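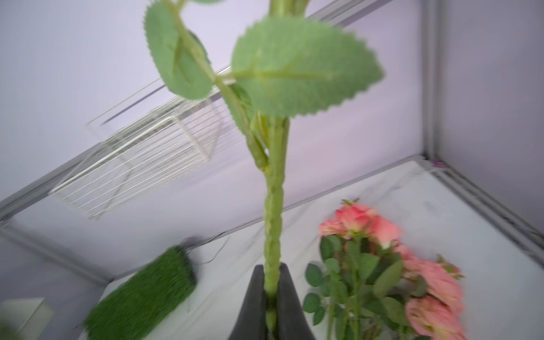

The Jovisley Hill Run has always had a soft spot for people who finish near the back, and I say that as one of them. It winds up out of town in the early evening, when the heat has finally let go of the pavement, and it comes back down again by way of the old Ferrand orchard road with the whole valley laid out on your left. For the first two miles you have nothing to look at except the shoulders of the runners ahead, and then the trees close in and the light goes green, the soft, pale sort of green you get on a big sage-colored leaf with sawtooth edges, and your breathing settles down and you start to believe you might enjoy yourself.

I first ran it nine years ago, in shoes I had bought for mowing the lawn. There were 71 of us that year, lined up behind a chalk line somebody had drawn across the road with a stick of the stuff you use on sidewalks, and the starter used a cowbell. Last year there were 309, with proper numbers and a proper clock, and the starter still used the cowbell (the same one, with the same dent). I was glad to see it. When a race grows up it tends to lose the small things first, and I had been worrying about that bell all winter, which tells you something about how I spend my winters.

The course is a shade over six miles and climbs 700 feet, nearly all of it between the feed store and the water tower. If you've never run it, please don't be brave on that stretch. I have been brave there three times and walked the last half mile of it every time, with my hands on my knees at the top, being passed by a woman pushing twins. Take short steps, keep your eyes on the road a few yards in front of you, and let the quick ones go. You'll see plenty of them again on the far side, where the downhill is steep enough to chew up anybody who spent too much getting there.

Past the water tower you come to the table at Virnadico Farm, and I could happily write this whole piece about that table. They put out water, of course, and salted potatoes in paper cups, and slices of cold melon that run down your wrist and make your hands sticky for the remaining three miles. One year there was pickle juice. I tried it out of politeness and went back for a second cup, and I'm told I said some very warm things about it to strangers at the finish.

Then comes the orchard road, and this is the part people talk about when they talk about Jovisley. It's packed dirt, kind to the knees, and it tips downhill so gently that you hardly feel it working for you. The sun is low by then. You can hear the band from a long way off before you can tell what song they're playing, and there's a bend with a stone wall where families set out lawn chairs and read your name off your bib and shout it as though they'd known you since grade school. I'm not a person who cries at sporting events, as a rule. I've made an exception at that wall more than once.

The finish is in the yard behind the Dutason mill, under strings of lights, with long tables and a supper of beans, corn bread and barbecued chicken that's included with your entry. Children who ran the short loop wear their ribbons to the table. The results are pinned up on the side of the mill, and I recommend eating first and reading them later, when you're in a better frame of mind about your age group.

The run is held in August and registration opens in February. There's talk of letting the field go up to 1000 in the next few years, and opinion around the supper tables is divided. Some of the regulars would sooner keep it as it is, and others point out that the fire department gets the proceeds and could do with a new pumper. I can see both sides, especially after a second plate. Parking is in the school lot, and it fills up by five-thirty, so come early and walk down past the creek. Bring a dry shirt for afterward, and a sweater too if you plan to stay for the band, since the yard cools off in a hurry once the sun is behind the hill.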